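Skitton Reviews – README

Reader reviews of memoirs and tell-all books, cleaned up and put in one table. Mostly political memoirs, some show business, a few by people who used to work for somebody famous. Kept by Hooman Ranjbar. Written fast, will tidy later.

What's in it

1479 reviews, one per row. All English. All written by members of the Zervas reading list between when the list opened and when it moved to the new board in June. Nothing after the move, the new board has different rules about reuse.

Files:
reviews.csv – the main table
books.csv – title, author, publisher if known, subject of the book
notes.txt – my running notes, messy, read it anyway if a row looks strange

Columns in reviews.csv

review_id – number, not in order, don't sort by it and expect dates
book_id – matches books.csv
reviewer – a made-up handle, not the member's own
rating – 1 to 5, blank if they didn't give one
body – the review text
spoiler – yes/no, set by the member
length_words – counted after cleanup
kind – memoir, ghostwritten memoir, diary, letters, other

kind was set by me by hand. Ghostwritten means the book says so somewhere, title page or thanks page. If I only suspected it I left it as memoir. People will argue. Fine.

How it was put together

Dasico hosted the old list and sent a dump. Fluvgate is the script that turns the dump into rows (in the tools folder, needs a clean run directory or it appends to the old output and you get everything twice). Then a read-through by me, start to finish, took longer than I planned.

Cleanup done:
– signatures and quoted replies stripped
– jacket copy removed where a member pasted it in ahead of their own review
– curly quotes made straight
– publisher names left how the member typed them, even when wrong

Cleanup not done:
– spelling. Left alone on purpose. Presidents' names are spelled all kinds of ways
– swearing
– reviews that are really about the author's marriage and not the book. There are plenty. Used to have a flag for these, dropped it, could never decide where the line was

Ratings

Lopsided. People who finish a 400 page memoir tend to like it or hate it. Threes are rare and are mostly for audio versions where the reader was dull. Don't treat a blank as a zero, somebody did that with the last version and got a very sad looking chart.

Also some members rate the person and not the book. One star, then four paragraphs about how well written it is. Rating kept as given.

Known problems

18 reviews have a book_id that points at the wrong edition. Same book, different foreword. Listed in notes.txt.
8 reviews are cut short in the dump itself, the tail is gone and I can't get it back. They end mid sentance. Left in.
2 books share one title and came out the same season, both by former press aides. Check the author column before you group by title or you will mix them up.
Spoiler field is close to useless. Members disagreed on whether you can spoil something that was in the newspapers.

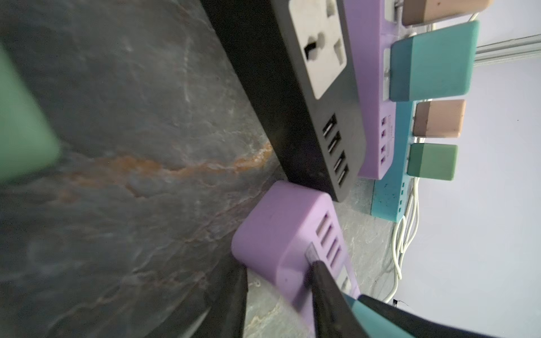
Suggested use

Good for: sentiment work, looking at how readers talk about truth and gossip, teaching. Works fine for a class, the files are small and open in any spreadsheet.

Not so good for: anything about readers in general. The list leaned older and leaned toward people who already read a lot of history. Also not a guide to which of these books is accurate. Reviewers repeat claims from the books as if settled. Some of the claims are about living people. Please don't pull a line out of the body column and print it as fact.

Removal

If you wrote one of these and want it gone, write to Hooman through the Skitton contact form, give the book and the first few words. No need to say why. Gets taken out at the next update and the id is not reused.

Changes in this version

– handles regenerated, so they won't match the older file
– letters split off from diary
– length_words recounted, the old counts included signatures
– fixed teh header row in books.csv, it had a stray comma

To do

Subject tags. Dates, if Dasico can find the other half of the log. Second person to check kind, ideally somebody who hasn't read the books and has no opinion on them.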